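Ticket 1359
Opened: 2022-10-15
Site: Clillstead, first-floor dining room
Category: Furniture and fittings
Status: Open again

Reported problem
Gorkia extending table rocks when anyone leans on it. Soup has been lost. The tenant has tried folded beer mats, a folded takeaway menu and stern words.

Entry 1
Checked the feet. All four are the screw-in kind and all four were screwed fully in, so there was nothing wrong there except that they were doing no adjusting whatsoever. Wound the window-side pair out until the rocking stopped. Closed ticket. Felt pleased.

Entry 2
Ticket reopened. Table is steady when closed and rocks when extended. I had tested it closed. The tenant was polite about this, which was worse.

Entry 3
Pulled the leaf out and put the long level across it. The far end drops 13 mm. First suspicion was the floor, as the floor in this building has form, but the table does the same thing in the hallway, where the floor is merely ugly. So it's the table. Moved it back, with a new scrape on the door frame (logged separately, ticket 1360, reporter: me).

Entry 4
Took the leaf off and looked at the runners. One of the Ledesma slides has been fitted upside down, presumably since May when the flat was refurnished. It slides beautifully. It just doesn't hold anything up. The screws are the soft sort that turn into little bowls if you look at them with the wrong driver, and two had already been looked at.

Entry 5
Rang Jinemer for a replacement slide. They don't sell the slide. They sell the table, for 800, and a "runner care kit", which is a cloth. Asked whether the slide could be turned over and refitted. Was told this would be "at the customer's discretion". Discretion exercised.
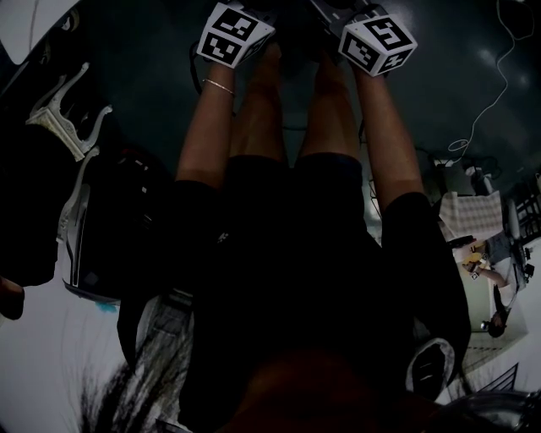
Entry 6
Slide turned over and refitted with longer screws from the van. Drop at the far end is now nothing the level can see. Extended, leaned on, leaned on harder. No rock. Then wound the window-side feet back in – they'd been compensating for a fault that had moved out.

Outstanding
Two chewed screws to be replaced when the right length turns up. The tenant would like the beer mats back. Leaving this open until the table has survived a dinner with the leaf in.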